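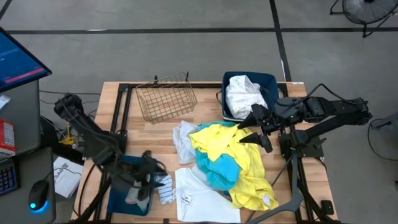

The laundry cell between the desk and the tape line. The right arm is over the pile, the left arm down in its bin.

Keeping Two Arms Honest

The laundry cell at Likosano is a table, two arms and a large number of screws. Most of the work that goes into it concerns the screws.

Nayeli Serrano has looked after the cell since November. Her log for it is a ruled notebook with a column for the fastener, a column for the torque and a column for initials. The handling code that runs on the arms is written upstairs and changes every week. The notebook covers everything below the code: rails, brackets, cables, fingertips, and the wrist camera on each arm.

The table came first. Its top is wood, bordered by black aluminum extrusion, and the extrusion is what gives the cell its geometry. An arm bolted straight to a wooden top will work for a while. The wood then creeps under the base plate, the bolts lose tension, and the base begins to rock by an amount too small to feel by hand. At the gripper, with the arm at full reach, that rock is large enough to turn a clean pinch on a sleeve into a pinch on the table. Serrano's predecessor, Szymon Baran, tied the bases to the frame for that reason and left a page of notes on the order in which the corner brackets are to be tightened. The page is still taped inside the tool drawer.

"Opposite corners, half torque, then around again," Baran says. "If you go straight to full torque on the first corner, you pull the rail out of square and then you spend the afternoon looking for a software problem."

A service round takes 39 minutes when nothing is wrong. It starts with power off at the desk and both arms moved by hand through their full range. Serrano does this slowly, one joint at a time, with her other hand flat on the link. A good joint has even drag. A joint with a gear problem has a spot where the drag rises and falls again, and that spot stays in the same place each time the joint passes it. A cable problem feels different: the drag builds toward one end of travel and springs back when the arm is released.

Cables account for most of the stops. The loop behind each arm has to be long enough for the furthest reach and short enough to stay clear of the work. On a cell that handles metal parts, a low loop rubs. On a cell that handles clothes, it gets picked up along with a shirt. Serrano sets the loop with the arm stretched to the far side of the table, adds a hand's width, and ties it off at the rail. The ties are replaced every 1,000 cycles whether or not they look worn. Connectors at the wrist are pushed home with a thumb and then pulled lightly. She does not trust the click.

The fingers are next. They are long, tapered and black, and they are treated as a consumable. The tips take the wear. Cotton is gentle, but each pinch ends with the tips meeting either cloth or wood, and the ones that meet wood are the ones that count. A worn tip goes round at the edge and stops getting under a flat hem. The check is done with a strip of thin paper: close the gripper on it, pull, and see whether it slides out evenly or pivots. If it pivots, one finger is ahead of the other. The pair is removed, the seats are wiped, and both are refitted together. Single fingers are never swapped. The stock box is reordered when it drops to 200 pairs, a number set by Azadeh Azimi in purchasing after a long delivery gap from Tralex, the shop that makes them. 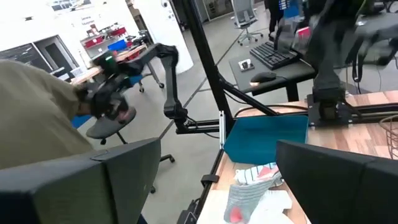 Work at the wrist is mostly done close up, from beside the table, because the parts are small and the connector faces are hard to see from anywhere else. Serrano keeps to a fixed order here too. Camera mount first, then the gripper mounting screws, then the cable. The camera mount is held to a lower torque than anything else on the arm, and it is the easiest to overdo. A cracked mount often holds for days before it shifts. When it does shift, the fingers appear in a slightly different place in the view, and every grasp planned from that view is wrong by the same amount.

To catch this, each camera has a reference picture stored with the arms parked and the fingers open. At the end of a round a new one is taken and laid over the old. Where the finger edges line up, the round is signed. Where they do not, the mount comes off and goes under a lens. Faustino Rosales, who wrote the comparison tool, first set it to pass or fail on its own. Serrano asked for the overlay back. She wanted to see which way the view had moved – a twist means the mount, a straight slide usually means the finger seats.

The objects on the table get less attention than the arms, but they have rules. Bins and baskets are soft-sided, molded or wire, and each type fails in its own manner. Fabric bins sag at the rim, so a gripper sent down to a fixed height may catch the edge on the way out. Wire baskets hold their shape and are light enough to be dragged if a fingertip hooks the grid. Plastic bins slide. The cell has no fixtures for any of them, by choice, as the code is supposed to cope with a bin that has moved. Serrano's concern is limited to what a hooked basket does to the finger seats, and after any such event she runs the paper test before restarting.

The floor is part of the job as well. Dark tape on the concrete gives the position of the cell, and the stand and table are checked against it after cleaning. Ffion Foulkes, who plans the room, would like the cell on leveling feet bolted to the slab. Serrano is against it for now. The layout has changed twice this year, and she would sooner re-square a frame than drill out anchors.

A full teardown is due at 2,000 cycles. The arms come off, the rails are checked with a straightedge, and the base bolts are thrown away and replaced. Refitting starts with the left arm, which reaches down into its bin more than the right and wears its shoulder joint faster. The right arm follows, then the cables, then the cameras, and last the reference pictures, which are taken fresh. The old ones are kept in a folder named after the Drorkau arms the cell used before these, and Serrano has not gotten around to renaming it.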